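3/24/18

My feet hurt and my teeth are purple, so it must have been tasting day. I said I'd write these things down while I still remember them, and it's almost midnight and I've had two big glasses of water and some toast, so let's go.

The Hallside spring tasting was tonight, the one I've been going on about since February. Tickets were 60 dollars, which I grumbled over for a week and then bought anyway (I always do). For that you get a glass to keep, all the bread you can eat, and a little card with a pencil on a string. I lost my pencil before the second pour and had to borrow one from the woman next to me, who wrote so much on her card that she'd started up the margins.

They'd sold 19 seats for the early sitting, all at one long table in the barrel room. It's chilly in there! I had my good jacket on and still kept my scarf wrapped up to my chin, which is a dumb way to try to smell wine. You just get a nose full of scarf. Eventually I took it off and sat on it. 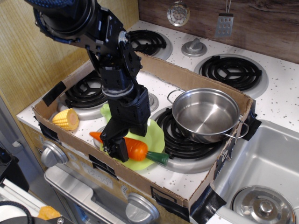 First up was the Jolen white, and I have to say I was ready not to like it. The last one I had from them tasted like a lemon that had been left in a gym bag. This one was lovely, though. Green apple, a bit of salt at the end, and really cold and sharp, the kind of thing I'd want with fried fish on the back steps. I wrote "fish!!" on my card and nothing else, so it's a good thing I'm doing this tonight.

Then there was a pink one that I've already half forgotten. Strawberry, sort of. It was fine. The man across from me loved it and asked for more before the rest of us had even gotten ours, and he got it too, so maybe I should be pushier.

The third pour was the Slaoui red, the light one, and that was my favorite of the whole night by a mile. They served it a little chilled, and I've been told off by relatives for putting red wine in the fridge, so I felt pretty smug about that. Cherries, something peppery, and then this dusty thing at the back that I couldn't name. The pourer said dried herbs. The margin-writer said tea. I went with tea, and once I had tea in my head I couldn't taste anything else. They only made 400 cases of it. I bought two bottles at the end and I'm planning to hide one from myself behind the flour.

The talk in the middle went long. It was mostly on the cold spell last spring and how they ran out to the lower block in the dark to try to save the buds, and it was a good story, but the bread was sitting right there and it felt rude to chew. I do like it when they talk about the farming part more than the tasting part. I can follow frost. I can't follow "linear." I've read what it means twice now and it slides right off my brain.
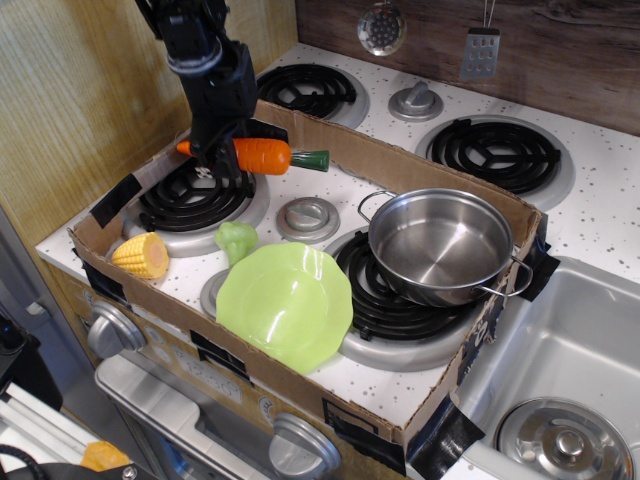 So why do they always put the biggest red at the end? After something that heavy and grippy, a light wine tastes like water, so they work up to it and save your tongue for as long as they can.

I asked that in front of everybody and felt silly for a second, and then a couple of other people nodded like they'd been wondering too. I also wanted to ask about the spit buckets, mainly whether it offends anybody when you use one, but I chickened out. I used mine twice. The first time I missed a little and got the sleeve of my jacket, and I've had it soaking in the sink ever since I got home.

The fourth was a blend, and I liked the smell much more than the taste. It smelled like blackberry jam on the stove, all warm and sticky, and then I drank it and it was mostly just strong. It did get nicer with the hard cheese. I went back and forth between a bite and a sip until both were gone, and I'd give it a decent grade on that basis, but I wouldn't want to sit down with a glass of it alone.

And then the big one, the one they'd been building up to all night. It's 149 dollars a bottle and they poured it so carefully you'd have thought it was medicine. I wanted to be knocked flat by it. It was good! It really was very good, dark and smooth, with a taste that hung around all the way through the thank-you speech. But if you'd handed me that and the Slaoui with my eyes shut and told me I could only take one home, I'd have taken the Slaoui and spent the difference on a new clutch for the car, or at least on part of one.
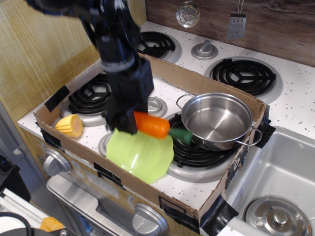
The glasses we got to keep are nice ones, thin and kind of tall, and I carried mine home on the bus wrapped in the scarf like an egg. It survived. I've got a shelf of these now from different places and no two match, so when people come over everyone gets a different size and there's always a little squabble over the big one from the harvest party.

I did wash it with that Lustex stuff I bought for the glassware, and I'm not convinced. It left it shiny but there's a smell, like a swimming pool with flowers in it, and I had to rinse it three more times before I'd trust it with anything. Next time it's plain hot water and the old linen towel.

Things I want to remember: eat a real dinner first, because bread is not dinner. Bring my own pencil. Skip perfume (the end of the table near the door smelled like a department store, and I felt bad for whoever was trying to sniff the white down there). Sit close to wherever the pourer starts, so I don't get the bottom of the bottle. And ask about the bucket.

There's another one in the summer, out on the lawn, and they're doing only whites. I put my name on the sheet on my way out without checking what else I've got going on. I'd better look at that tomorrow, and call about the jacket if the stain hasn't budged.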